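Hanging up a small wardrobe without wrecking the pleats

Fri 26 August

Quick one, packing for Guvolport tonight. Two people asked how I keep pleated stuff decent on a little freestanding rack. So.

What you need
A small wood rack with a tray at the bottom (mine is the Oltis, any will do)
Plastic hangers, all the same kind
2 clothespins
A spray bottle, 500 ml, plain water

Step 1. Build the rack, then tighten everything again. The Hauser key is better than the one in the box. Don't skip the second tightening – mine leaned for 6 days before I worked out why.

Step 2. Hangers next. Slide the hanger in from the bottom of the shirt, never down thru the neck. Necks stretch. Do up the top button.

Step 3. Order on the rail. Heavy and dark at one end, light stuff and stripes at the other, leave a hand's width between. Hooks all facing the same way. 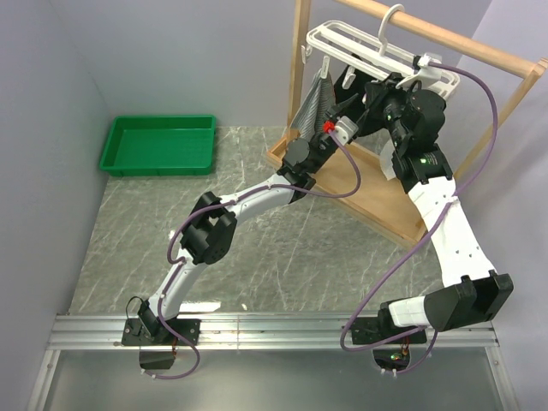
Striped one and a dark one on the wood rack, white plastic hanger.

Step 4. Shoes or folded things in the tray. Not both. Keep it low so hems don't drag on it.

Step 5. Pleats. The fussy part, go slow. Hang the piece by the waistband, mist it from arm's length, then run each pleat down between finger and thumb. Top to bottom only. Clothespins at the waist, never on the pleats themselfs. Leave overnight.
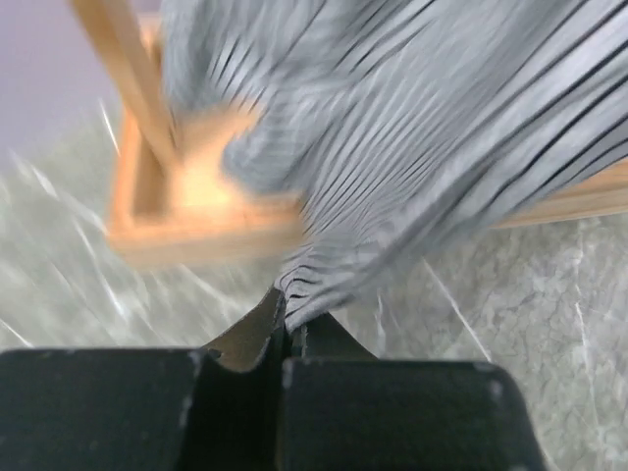 My pleated skirt came from Derkska, size 34, and it creases if you look at it wrong. Most of the damage is from grabbing. Narrow accordion pleats like these light grey ones bunch into tight dark creases right where they get pinched, and the fabric fans out from there. So lift with a flat hand underneath. If you have to pinch, do it at the waistband.

Step 6. Draping over a rail instead of hanging? Fine for an hour. Line the pleats up with the drop first, and wipe the wood down – dust shows on pale fabric.

Cold months I skip the misting, takes forever to dry. Last November I had a damp skirt on the rack for two days. Steam from the shower did the job instead, door shut, ten minutes, then back on the rail.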